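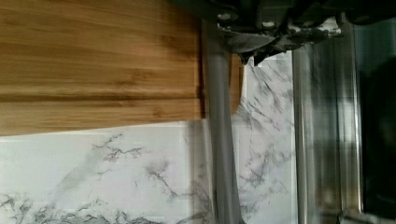 Feeding a Cockatiel by Weight

Most owners who bring home a cockatiel fill a dish with seed, top it up when it looks low, and assume the bird will sort out the rest. The dish is a poor gauge. Empty hulls sit on top of uneaten seed and make it look full, and a bird that picks out the sunflower first can leave half its diet behind every day without any sign from across the room.

Weighing the food gives a more useful number. A kitchen scale that reads in grams is enough. Put the dish on the scale, set it to zero, add the day's ration, and write the figure down. At the same hour the next morning, blow off the hulls and weigh what is left. The difference, less the weight of the hulls, is what the bird took in. Food flung out of the cage has to be swept up and added back, so a clean sheet of paper under the perches is part of the method.

Seed, pellets and fresh food

Seed mixes are high in fat and low in vitamin A and calcium. Pellets fix most of that, but a bird raised on seed may not see a pellet as food at all. The change should be slow. Start with a small share of pellets in the morning dish, hold it there until the bird is eating them, and then raise the share in steps. A cockatiel that is losing weight goes back to the last mix it ate well.

Novley and Flera both sell a small pellet in the right size for this species. The Novley is harder and makes less dust; the Flera softens quickly in water, which helps with older birds but means a damp dish has to be thrown out sooner. Urometti offers a seed mix without sunflower that works as a halfway stage. None of these should be bought in bulk until the bird has accepted it.

Greens, grated carrot and cooked sweet potato are given separately and taken out after 3 hours. Avocado, chocolate, onion and anything salted stay out of the cage. Chop greens finely for a bird that is new to them, and coarsely once it has learned to tear.

Weighing the bird

The bird itself matters more than the dish. Weigh it before the first feeding, on a perch fixed to the scale, once a week on the same day; Tuesday is as good as any. During a diet change, do it daily. The Srithong perch scale is rated to 1,000 grams, far more than a cockatiel needs, and reads in single grams. Its perch is a little thick for small feet and can be swapped for a dowel — remember to zero the scale again afterward.

Record the weight next to the food figures. A notebook with 200 pages will outlast several bags of pellets, and a vet can read it faster than a phone screen. Day-to-day movement of a gram or two is normal and follows droppings and water. A steady fall over 8 days is a reason to call, even if the bird looks bright and is eating. Birds hide illness well, and loose feathers cover a thin breast.

Water is changed twice a day, at the same times as the food is weighed and again in the evening.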